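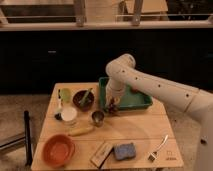
The October clear-out began, as these things do, with someone looking for the lid of something else. Our shared kitchen at Rultby has six drawers, two cupboards and a shelf that nobody over five foot four can stand up under, and everything in them has to come out once a year so that we can argue about it. The light wooden table takes the first load, and by mid-morning it had its usual look of a jumble sale run by people who don't want to sell anything - the green tray towards the back, a brown bowl next to it with something green propped across the rim, and the orange-red bowl out at the front where it could be admired. 

Notes on the contents, in the order I felt like writing them.

The green tray
Shallow, rectangular, a paler teal inside. Krisztina Kozma says it came with the flat and therefore belongs to the landlord. I say it came from the Trutano sale, where I queued for 40 minutes and was given a free pen. It has served as a drip tray, a seed tray and, one Christmas, a cheeseboard. Staying.

The brown bowl
Good weight, good depth, dull as a wet afternoon. It gets used more than everything else put together and has never once been complimented. Staying, with apologies.

The orange-red bowl
Wide and shallow, so of no use for soup, cereal, batter or anything else that moves. Excellent for keys. We had a vote and it was kept on looks alone, which tells you something about the electorate.

The little metal cup
Silver, shiny, and too small for any drink I'd want two of. Krisztina measures rice with it. Her rice is better than mine, so I have stopped asking questions. Staying.

The white container
Has a round opening and no known lid. See the first sentence of this page. We have a biscuit tin holding around 50 lids and have tried the likelier ones, some of them twice. It's on probation until spring, along with the tin.

The sponge
Blue-grey, speckled, rectangular. I was in favour of a new one. I was told that this was the new one. A packet from Botha on the high street is 80p, and I have offered to fund the next out of my own pocket, provided it's minuted.

Things not shown
The second load was worse, so you are spared it. It included a fish kettle (we don't eat fish), a jelly mould in the form of a castle and the Clilen slicer, whose instructions run to several languages and advise against slicing in all of them. The slicer has gone to Krisztina's brother, who has been warned.

Afterwards
Everything that was staying got washed, dried and put back, mostly in the drawer it came from. The shelf has been wiped down for the first time since last year and I hit my head on it only once. Two boxes are in the hall for the charity shop. If you see something of yours in them, take it back quietly, before teatime, and don't let Krisztina catch you.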